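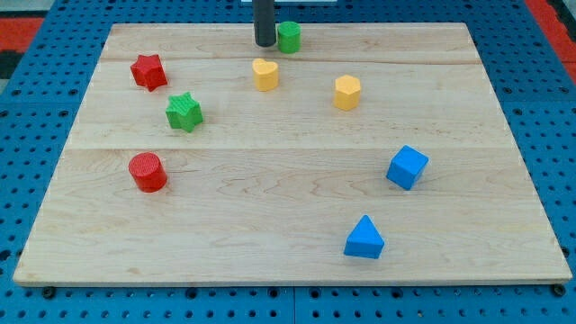 Could the library stay open past 4 in the summer, one parent asked on the April feedback form, as the bus from Zokau gets in too late to choose anything properly. The same form said the puzzles were in better condition than last year and that the bag labels were easier to read.

Last updated May 6, 2024

Melska Toy Library
Progress report to the Pangilinan Fund

Membership and lending

We now have 102 families with an active card. An active card means the family has borrowed at least one item since the grant started. Families who signed up and never came back are left out of that figure, as you asked after the first report.

Lending at the Gandari room has been steady. Lending at Zokau started slowly and picked up once the clinic began handing out our leaflet with its appointment letters. Most new members there have a child under 3, so the demand is for stacking toys, push-alongs and large wooden shapes. The board games we sent out to Zokau were hardly used and have gone back to Gandari, where older brothers and sisters tend to come in after school.

The loan period is still three weeks. We tried two weeks for ride-on toys and dropped the idea. Parents found it hard to bring them back that often, and the late returns went up.

Purchases

The grant has paid for 60 new items. The largest share went on wooden toys: sorting blocks, threading sets, pull-along animals and train track. These cost more than plastic but they can be sanded and repainted, and families ask for them. The rest went on dressing-up clothes, musical instruments and a small set of toys with large handles for children who find gripping difficult.

One order of puzzles arrived with pieces missing from several boxes. The supplier replaced them without argument, but it took most of the winter. We have moved that line of spending to a different supplier for the rest of the grant.

We have not yet bought the outdoor water table. The model in our application is no longer made, and the nearest match costs more than the amount we set aside. We would like to talk about this at the next call. Our preference is to buy two smaller sand trays with the same money.

Cleaning and repairs

Every item is checked and wiped down when it comes back. Soft toys are washed. Painted wood gets a damp cloth and is left on the rack overnight, never soaked, as soaking lifts the paint at the corners. We have put this on a card inside each wooden set, and fewer are coming back with swollen edges.

Repairs are done once a month on the bench at Gandari. The usual jobs are loose wheels, split cord and chipped paint. Anything with a crack near a small part is thrown out. We lost more ride-on toys this way than we planned for, mostly to broken steering columns on the older ones.

Catalog

The new catalog is running at both sites. Each item has a photo, an age range, a list of parts and a short note on how children have played with it. Entering the old stock took longer than expected, and the jigsaws are still to be done. Members can look at the catalog on a phone but cannot reserve items yet. Reservation was in the plan for spring and will now be ready in the summer.

Opening hours

We have looked at the request about later opening. The room at Gandari is let to a dance class in the evening, so we can stay on for one more hour at most. We will run the longer hours on one day a week through the summer and compare the loans with an ordinary day. The cost can be met from the staffing line without any change to the total.

Spending

Spending is slightly under plan. The difference is the water table and the reservation work on the catalog, both described earlier. Rent and insurance were as budgeted. Van hire for the Zokau sessions was higher in the winter and has come down again.

Next period

We will finish the jigsaw entries, open reservations, start the later hours and hold a swap day at Zokau for outgrown toys. The stock list and receipts have been sent separately.

4 shares | 3 comments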